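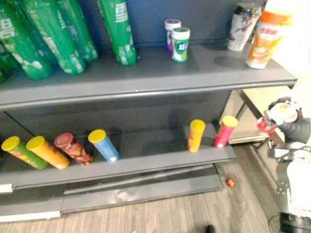 Nidby Walking Project Opens Sign-Up for Safe Routes on Foot

NIDBY, March 7, 2025 – The Nidby Walking Project today opened the sign-up for its second season of guided safety walks for residents of all ages. The walks teach people how to cross busy roads, how to be seen by drivers after dark, and how to choose a calmer way to school, to work or to the shops. Many of the routes pass by small stores, and the walk leaders like to use what is there for the lessons. Green containers with white lettering on a dark gray metal shelf are easy to notice even from a distance, and the leaders explain with such things how strong contrast helps the eye. A walker in a dark coat on a dark street does not have this contrast, and a driver may see him very late.

The first season took place last year with 950 participants. For the new season the project has prepared 1035 places. Each walk takes a little more than one hour and goes at a slow speed, so that grandparents and small children can come together. There is no cost for residents of Nidby and the Baird district.

"Most people think that walking is a thing you do not need to learn," said Areeba Paracha, director of the Nidby Walking Project. "But when we stand together at a corner and look at how the cars are turning, people start to see things which they did not see in 20 years of living on the same street. I was also surprised by my own street."

The project made a review of crossings in the town before planning the new routes. In total 61 crossings were visited by the team, in the morning and again in the evening. At each of them the team noted the time given by the signal, the state of the curb, the street lights, and if parked cars are blocking the view. The results were given to the town and they are also used by the walk leaders.

Finlay Sutherland, who was responsible for the review, said that the evening visits were the most useful part. "In daylight many crossings looked fine to us. Then we came back at night and the lamp was behind a tree, or it was on the wrong side. We have written all this down with the street names, and we hope that the worst places will be repaired first."

New this year are the walks for people who use a cane, a walker or a wheelchair. These routes are shorter and have a bench or another place to rest on the way. They were planned by Ishbel Lamont, a physical therapist in Baird, who will also lead them. Participants can bring one companion, and the companion does not need a separate place.

The company Clorunix, which is supporting the project for the first time, will give a reflective band to every participant. The bands can be worn on the arm or the ankle, or attached to a school bag. The project advises to wear them on a part of the body that moves – for example the ankle – as drivers notice movement more quickly.

Parents often ask the project at which age a child can walk alone. The walk leaders do not give one answer for all families. They propose to walk the same route together many times and to let the child lead, while the adult only follows and says nothing unless there is danger. A child who stops at the curb every time, looks to both sides and does not run after a ball or a friend is closer to being ready. Phones and headphones should stay in the pocket when crossing, and this is valid for adults too.

The walks start from the library in Nidby and from the sports hall in Baird. The last walks of the season are planned for July. In heavy rain or on icy sidewalks a walk can be moved to another day, and registered persons will receive a message in the morning.

Residents can sign up at the front desk of the library or at the sports hall. Groups from schools and workplaces are asked to contact the project first, so that a suitable route can be found.

Press contact: Faustino Quintero, Nidby Walking Project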